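Cikmont、小型白箱の封緘前検査手順を改定 ふたの浮き対策で作業台も更新

包装資材の加工を手がけるCikmontは、ふた付きの白色小箱について、出荷前の閉じ検査の手順を10月から改めた。対象は文具・雑貨向けに供給している「Gestow」シリーズの全141品番。ふたの端部がわずかに浮いたまま外装に詰められ、輸送中に角がつぶれるという指摘が納入先から寄せられていた。

従来の手順では、ふたをかぶせたあと中央を一度押さえ、目視で確認して次工程に送っていた。品質管理を担当するRégis Guillot氏によると、中央のみの押さえでは短辺側の差し込みが最後まで入らない場合があり、特に紙厚の大きい品番で浮きが残りやすい。新手順では押さえる位置をふたの端寄りに移し、左端、右端の順に2か所を押さえる。押さえたあとに本体との段差を測り、許容値を超えたものは開け直してふたの向きを確認する。

作業面も見直した。これまでは樹脂製のマットを敷いていたが、マットが沈むことで箱の底が傾き、段差の測定値にばらつきが出ていた。改定後はマットを廃し、木の天板に箱を直接置く。

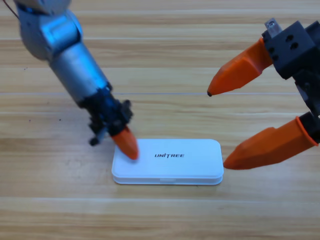
天板については、箱の底面に擦れ跡が付かないよう、作業開始前に乾いた布で拭き、継ぎ目に紙粉がたまっていないかを確認する項目を点検表に加えた。清掃に溶剤は使わない。天板の反りは月に一度、直定規を当てて調べ、すき間が生じた場合は調整が済むまでその台での測定を止める。

箱の置き方にも規定を設けた。長辺を作業者に平行にそろえ、測定が終わるまで回転させない。測定中に箱が動いた場合は、その値を記録せず初めからやり直す。ふたを押さえる力の上限は品番ごとに定め、薄手の紙を使う品番では低く設定した。上限を超えると天面にくぼみが残り、外観不良として扱われる。

同社は改定に先立ち、Ferrand工場で3,000箱を使った試験を実施した。中央のみを押さえる方法と端部を押さえる方法で段差を比べ、後者のほうが品番間のばらつきが小さかったとしている。一方、1箱当たりの作業時間は長くなった。工程設計担当のMathis Poulain氏は「時間が延びた分は、外装詰めの前に行っていた再確認を省いて吸収する。ふたの状態を見る工程を一か所にまとめたほうが、不良の原因をたどりやすい」と説明する。

試験では、紙の保管状態による差も確認された。湿度の高い区画に置いた材料では折り目の戻りが大きく、端部を押さえても時間がたつとふたが浮く例があった。このため、加工前の紙を検査室と同じ環境に一晩置く運用を併せて導入した。開封済みの材料は防湿袋に戻し、袋の外側に開封時刻を記入する。

納入先のBrukineには新しい検査記録の書式をすでに送付した。記録欄は左右の段差を別々に記入する形式で、旧書式にあった「中央押さえ」の欄は削除されている。旧手順で検査した在庫については、出荷時に抜き取りで段差を測り直し、浮きが見つかったロットは全数を新手順で再検査する。箱本体の寸法と紙の仕様に変更はなく、納入先での受け入れ手順もこれまで通りとなる。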